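The Slow Joy of Joltedia

There's a moment in Joltedia, usually late on the first evening, when you look up from your hand of cards and find that the town you've been building has a mood. Mine was grumpy. I'd put the tannery next to the bakery, the bakers had stopped speaking to me, and I was having a wonderful time.

Joltedia is a card and town-building game for PC from Harms, the small studio that made the puzzle game Clindance. If you played that one (and do, it's a treat) you'll know the team's taste for rules that fit on a postcard and then keep you awake until two. You start with 12 cards and a muddy crossroads called Huvusville. Each card is either a building or a rumour. Buildings stay where you put them. Rumours wander from door to door, changing a little each time, and by the end of a season the harmless tale you started about a lost goat may have shut the market.

Gudrun Ehlers, the lead designer, began with the rumours and added the town later. "I wanted gossip to be the weather," she told me. "You can prepare for it, you can enjoy it, but you can't tell it where to go." Her first version was played with paper slips on a kitchen floor, and it lasted five hours because everyone kept stopping to argue about the goat.
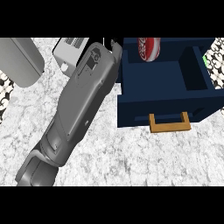
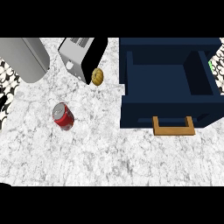

The finished game moves much faster. A season takes 17 turns, and a quick player can get through one in a lunch break, though I've never managed it. I keep zooming in! Every house has a lit window in the evening, and if you listen at one you'll hear a few bars of whatever that family hums while washing up. The music is all built from those little tunes, so a crowded street sounds fuller than a lonely one, and when a family moves away their part drops out. I lost the Pettle sisters in my second winter and missed their clarinet for the rest of the game.

Two players can share a town, taking turns over the same streets, and I'd urge you to try it with someone you can forgive. My brother started a rumour that my mayor was two otters in a coat. It reached the council in four turns and cost me the harbour.

There are rough patches. The card text is small on a laptop, and the rules for bridges took me three goes to understand. The winter deck could do with more variety, too. Harms says a free update in February will add 50 new cards, most of them for the cold months, along with larger lettering.

In the meantime there are 70 rumours in the box and I've still only met half of them. Last night a new one turned up at the mill, something to do with a bishop and a borrowed ladder, and I went to bed before finding out which door it knocked on next.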